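Hand gripper trials: your questions

Which grippers did you compare?
The Venau and the Grestik, both hand-held, both with two fingers. Same table, same groceries, same people squeezing.

Why snack bags?
Because they're wonderfully awkward! A box sits there and waits for you. A crumpled bag folds, slides and hides its own edges, and you learn more about a fingertip from one of those than from a whole shelf of cans.

How many grasps did you do?
200 with each gripper, in sets of 30 with a short set to finish. Yayra Amissah did most of the Venau sets and has the forearms to show for it.

Which one won?
On bags, the Venau, and I'd pick it again tomorrow. Narrow fingers get in under a fold without shoving the neighbors along. The Grestik is lovely on cups and small boxes (really smooth squeeze), but it tends to push a soft packet before it closes.

Do the strips inside the fingers matter?
Hugely. We tried bare fingers for two sets and went straight back to lined ones.

Can I start with just one packet on the table?
Sure, but add clutter early. Lay things close together along one side, leave wrappers bent however they land, and pick from the middle of the mess.

Comments (3)

Obed Eshun
Did you ever grip by the crimped end? Mine keeps slipping out.

Brayden Wong
Same here with the Grestik. Going in across the middle of the bag helped a lot.

Seidu Asante (author)
Across the middle for me too, Obed! Let the top flop wherever it wants and close slowly. I still love doing the green ones.

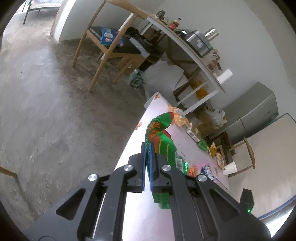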